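Domine 핸드헬드 시연 그리퍼 | Pakance 로봇 교시 장비
홈 > 교시·원격조작 > 손으로 드는 그리퍼 > Domine

Domine
손으로 잡고 움직이면 그대로 시연 데이터가 되는 그리퍼
품번 PK-217
상태: 판매 중
본체 무게 486g (배터리 제외)

개요 / 사양 / 구성품 / 호환 / 자료실

로봇에게 일을 가르치는 방법은 여러 가지가 있지만, 저희가 제일 좋아하는 건 역시 직접 해 보이는 쪽입니다. Domine는 사람이 손에 들고 쓰는 두 손가락 그리퍼예요. 손잡이를 쥐고 방아쇠를 당기면 손가락이 오므라들고, 놓으면 벌어집니다. 그동안 손목의 움직임, 손가락이 벌어진 정도, 그리퍼 위에서 내려다본 카메라 영상이 한 파일에 같은 시간축으로 쌓입니다. 로봇 팔을 작업 장소까지 옮길 필요가 없으니 부엌이든 침실이든 창고 선반 앞이든 그냥 들고 들어가면 됩니다.

처음 시제품을 만들었을 때는 컵과 블록만 집었습니다. 그러다가 옷을 집어 봤는데, 그때부터 설계가 거의 다 바뀌었어요. 천은 같은 자리를 두 번 집어도 모양이 다르게 나오고, 두꺼운 외투는 손가락 사이에서 밀려 나가고, 얇은 셔츠는 침대 시트까지 같이 물려 올라옵니다. 지금의 Domine는 그 시행착오를 꽤 많이 담고 있습니다. 천 다루기가 재미있어서 만든 장비라고 해도 과장이 아니에요!

손가락과 패드

손가락은 매트한 짙은 회색 살대로 짠 구조이고 군데군데 트여 있습니다. 물체에 닿으면 살짝 휘면서 감싸 줍니다. 안쪽에는 파란 패드가 붙는데, 표면이 부드러운 편이라 니트 올이 잘 걸리지 않습니다. 패드는 소모품입니다. 가장자리가 들뜨기 시작하면 바꿔 주세요. 양쪽을 같이 바꾸는 편이 좋고, 한쪽만 새것으로 쓰면 잡을 때 물체가 한쪽으로 돌아가는 느낌이 납니다.

벌림 폭은 기계식 멈춤쇠로 제한할 수 있습니다. 양말이나 손수건처럼 작은 것만 다룰 때는 좁게, 패딩이나 담요를 다룰 때는 끝까지 열어 두고 쓰시면 됩니다. 저희 작업실에서는 거의 항상 끝까지 열어 놓습니다.

카메라

광각 어안 렌즈를 씁니다. 화면이 둥글게 맺히고 모서리는 어둡게 남는데, 대신 손가락 끝과 그 너머의 작업 공간이 한 번에 들어옵니다. 초당 60프레임으로 기록합니다. 손가락이 늘 화면 아래쪽에 보이도록 카메라 각도를 고정해 두었고, 이 각도는 로봇 팔에 달 때도 똑같이 유지됩니다. 사람이 찍은 영상과 로봇이 보는 영상이 같은 구도라야 학습할 때 손이 훨씬 덜 갑니다. 각도 조절 나사를 달아 달라는 요청을 종종 받는데, 이 부분만큼은 고집을 부리고 있습니다.

노출은 자동과 고정 중에서 고를 수 있습니다. 창가에서 작업한다면 고정을 권해요. 흰 이불이 화면에 크게 들어오는 순간 자동 노출이 어두워지면서 검은 옷의 주름이 뭉개지는 일이 있습니다.
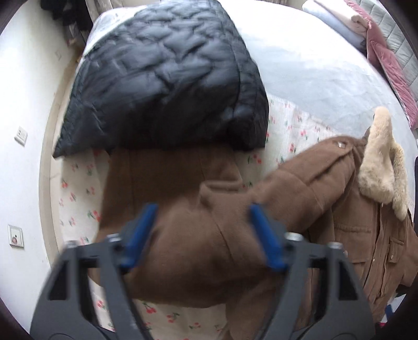
Domine 카메라 시점. 침대 위 갈색 코트 앞에서 손가락을 넓게 벌린 모습, 뒤쪽은 검은 누빔 패딩 옷감.

외투류는 저희가 가장 공들이는 종목입니다. 털 칼라, 주머니 덮개, 스냅 단추, 소매 솔기처럼 잡을 만한 곳이 많은데, 어디를 잡느냐에 따라 다음 동작이 완전히 달라지거든요. 소매 한가운데를 집어 올리면 몸판이 딸려 오면서 접히고, 칼라 바로 밑을 잡으면 전체가 비교적 곧게 늘어집니다. 이런 걸 코드로 적으려면 막막한데, 사람 손은 별 고민 없이 해냅니다. 그 별 고민 없는 손놀림을 그대로 받아 적는 게 Domine의 일입니다.

시연을 기록하는 순서

1. 손잡이 뒤쪽 전원 버튼을 길게 누릅니다. 상태등이 켜질 때까지 기다리세요.
2. 작업할 자리를 천천히 한 바퀴 둘러봅니다. 위치 추정이 자리를 익히는 단계입니다.
3. 손가락을 끝까지 벌렸다가 끝까지 오므립니다. 폭 센서의 영점이 잡힙니다.
4. 엄지 버튼을 한 번 눌러 기록을 시작하고, 평소보다 조금 느린 속도로 작업합니다.
5. 다시 엄지 버튼을 누르면 한 편이 저장됩니다. 마음에 안 들면 두 번 눌러서 버립니다.

위치 추정은 주변의 무늬를 보고 이루어집니다. 무늬가 있는 시트나 커튼, 콘센트가 보이는 벽은 도움이 되고, 아무것도 없는 흰 벽만 가득 찬 화면에서는 추적이 흔들릴 수 있어요. 추적이 끊기면 손잡이가 짧게 진동합니다. 그럴 때는 그 편을 버리고 다시 찍는 게 속 편합니다.

시연자는 한 사람으로 고정하지 않는 편이 좋습니다. 키가 다르면 내려다보는 높이가 달라지고, 성격 급한 사람은 소매부터 잡아당기고, 꼼꼼한 사람은 주름부터 폅니다. 이렇게 섞인 데이터로 배운 동작이 옷이 엉뚱하게 놓여 있을 때 더 잘 버티더군요. 저희 내부 시험에서의 인상이고, 작업에 따라 다를 수 있습니다.

원격 조작으로 넘어가기

같은 손잡이를 El-Sayed 도킹 키트에 연결하면 Domine가 원격 조종기가 됩니다. 손목을 돌리면 팔 끝이 돌고, 방아쇠를 당기면 로봇 쪽 손가락이 닫힙니다. 손으로 찍은 데이터로 먼저 학습시키고, 로봇이 자꾸 헤매는 구간만 원격 조작으로 보충하는 식으로 쓰는 분이 많습니다. 두 방식의 기록이 같은 파일 형식으로 저장되기 때문에 섞어 쓰는 데 변환 작업이 필요 없습니다.

조작 배율은 소프트웨어에서 바꿉니다. 단추처럼 작은 부분을 다룰 때는 배율을 낮추고, 이불을 걷어 내듯 크게 움직일 때는 높이세요. 방아쇠에는 배율이 적용되지 않습니다. 예전 펌웨어에는 있었는데, 쓰다 보면 어느 정도 쥐고 있는지 감이 사라져서 뺐습니다.

사양

품번: PK-217
형식: 손잡이형 평행 개폐 그리퍼, 두 손가락
본체 무게: 486g (배터리 제외)
영상: 어안 렌즈, 초당 60프레임
기록 항목: 영상, 손목 자세, 손가락 벌림 폭, 방아쇠 입력
저장: 탈착식 메모리 카드
연결: USB-C, 무선 (미리보기 전용)
패드 색상: 파랑
손가락 색상: 매트 다크 그레이
사용 환경: 실내

구성품

Domine 본체
손가락 한 쌍 (패드 장착 상태)
교체용 패드 한 쌍
충전식 배터리 두 개와 충전 거치대
손목 스트랩
육각 렌치
휴대용 하드 케이스

메모리 카드는 들어 있지 않습니다. 자료실에 동작을 확인한 카드 목록이 있으니 구입 전에 봐 주세요. 느린 카드를 쓰면 영상 중간이 비는 경우가 있습니다.

별매품

El-Sayed 도킹 키트 (원격 조작용)
로봇 팔 장착 플랜지
교체 패드 묶음
긴 손가락 세트

긴 손가락 세트는 세탁 바구니나 깊은 상자 안쪽을 다룰 때 편합니다. 다만 끝이 더 많이 휘기 때문에 기본 손가락으로 모은 데이터와는 따로 관리하시는 게 좋습니다.

Gencombe 소프트웨어

기록을 훑어보고 자르고 내보내는 프로그램입니다. Domine를 구입하면 사용권이 함께 제공됩니다. 영상 아래에 벌림 폭 그래프가 나란히 나와서 어디서 잡고 어디서 놓았는지 금방 보여요. 그래프가 평평하게 이어지다가 톡 내려가는 지점을 클릭하면 바로 그 장면으로 넘어갑니다. 저희도 하루 종일 쓰는 프로그램이라 불편한 점은 금방 고치는 편입니다.

기본 예제 묶음에는 의류와 침구 시연 34편이 들어 있습니다. 외투 집어 올리기, 소매 펴기, 담요 가장자리 찾기 같은 짧은 동작이 중심이고, 잘 안 된 시도도 표시를 붙여 함께 넣었습니다. 장비를 받기 전에 예제만 먼저 내려받아 파일 구조를 살펴보셔도 됩니다.

관리와 보관

패드에 보풀이 쌓이면 미끄러지기 시작합니다. 물을 살짝 묻힌 천으로 닦고 완전히 마른 뒤에 쓰세요. 알코올은 패드를 딱딱하게 만듭니다. 손가락 관절 볼트는 가끔 풀림을 확인하고, 조일 때는 동봉된 렌치로 가볍게 한 번만 돌려 주세요. 너무 세게 조이면 손가락이 뻑뻑해져서 방아쇠 감각이 둔해집니다.

렌즈에는 옷 먼지가 생각보다 많이 붙습니다. 털 칼라가 달린 옷을 다룬 날에는 꼭 한 번 닦아 주세요. 케이스에 넣을 때는 손가락을 오므린 상태로 넣습니다.

주문 안내

본체와 도킹 키트를 함께 주문하시면 공장에서 짝을 맞춰 보내 드립니다. 따로 구입하셨다면 Gencombe의 장치 메뉴에서 직접 연결할 수 있습니다. 긴 손가락 세트는 1월에 다시 입고됩니다. 학교와 연구실용 견적서는 주문 페이지 하단의 양식으로 신청해 주세요.

함께 보면 좋은 자료
Domine 빠른 시작 안내서
천 다루기 시연 요령
El-Sayed 도킹 키트 설치
Gencombe 파일 형식 설명

Pakance | 교시·원격조작 장비 | 문의하기 | 배송과 교환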